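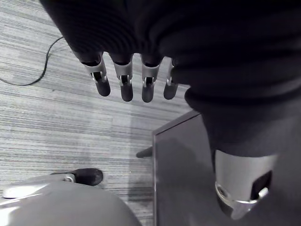
The hand in its knitted cover, over the office carpet

Hi all,

Sorry for the slow reply, I've been buried in spreadsheets. Quoting the relevant bit so people can follow:

> Nevzat Ağca wrote:
> We have money for one hand this year and I'd like the order in by August.
> Has anyone costed the running side properly? Last time we budgeted for
> the hardware and nothing else, and then spent the spring begging for
> fingertips. Also, are the covers worth it or are they just for show?

Covers first, as that's the easy one. Yes, get them! We use a ribbed knit one that goes over the body of the hand and leaves the fingers and thumb free. Ours come from Kerko in packs of 6 and I'd put two packs on the first order. They do bunch up into a roll down by the thumb, so whoever sets up in the morning needs to give it a tug and make sure it isn't riding over the joints. Our old one without a cover picked up so much carpet fluff that I was at it with tweezers most weeks.

Now the running side. The rubber fingertips are what catches everyone out. We got through 24 last year on a single hand, and that was mostly floor-level work, picking things up off carpet and off low flat tops. If you're doing anything rougher, budget for more. Pfister wanted a minimum order when I last asked, so it might make sense for us to club together — I'm happy to be the one who collects the money.

The metal sleeves and hinge pins have been fine so far (touch wood). I still keep 200 a year aside for pins and odd screws and have never spent all of it.

On the hand itself, Zallham quoted us 6 weeks and stuck to it. Plokalska were cheaper but wouldn't include the wrist camera mount, and once I'd added that back in there was hardly anything between them. Ask both for the price with the mount, the cables and a spare thumb pad all on one line, otherwise you'll be comparing apples and pears like I did.

I can send my sheet to anyone who wants it, it's a bit of a mess but the sums are right.

Cheers,
Severino Quintana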